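»Der Sockel verzeiht nichts«
Ein Gespräch mit Halyna Kushnir über die Robotik-AG Grunton

Als ich am Nachmittag in den Werkraum komme, wird gerade über Klammern gestritten. Halyna Kushnir leitet die AG seit zwei Jahren, und sie strahlt. »Genau so soll das klingen! Die reden über Toleranzen, als ginge es um Fußball.«

Die Aufgabe für den Erstead-Wettbewerb: Ein Roboterarm soll einen alten Desktop-PC bestücken, Prozessor inklusive. »Für uns Menschen sind das ein paar Handgriffe — für den Arm ist jeder einzelne ein eigenes Projekt.« An den Halterungen hängt das Herz der Gruppe. Hazel Haverford, elfte Klasse, hat sie mit entworfen. »Ich habe 207 Dateien im Ordner«, sagt sie, »und die meisten heißen ›final‹.«

Gekostet hat das Material bisher einige 800 Euro, vor allem für Filament und gebrauchte Rechner. Kushnir findet das gut angelegt. »Wer einmal selbst überlegt hat, wie ein Prozessor liegen muss, damit ein Greifer drankommt, der schaut jedes Gerät anders an.«
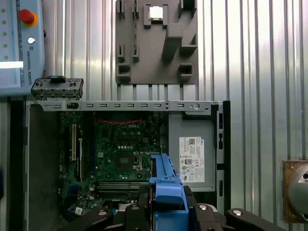

»Und dann kommt ja erst der Sockel«, fährt sie fort. »Da darf man nicht drücken, da muss man ablegen. Hazel wollte das unbedingt selbst programmieren, und ich habe sie gelassen!« Bis zum Wettbewerb will die AG noch die Speicherriegel schaffen. Geübt wird wieder am Samstag, 20. Oktober.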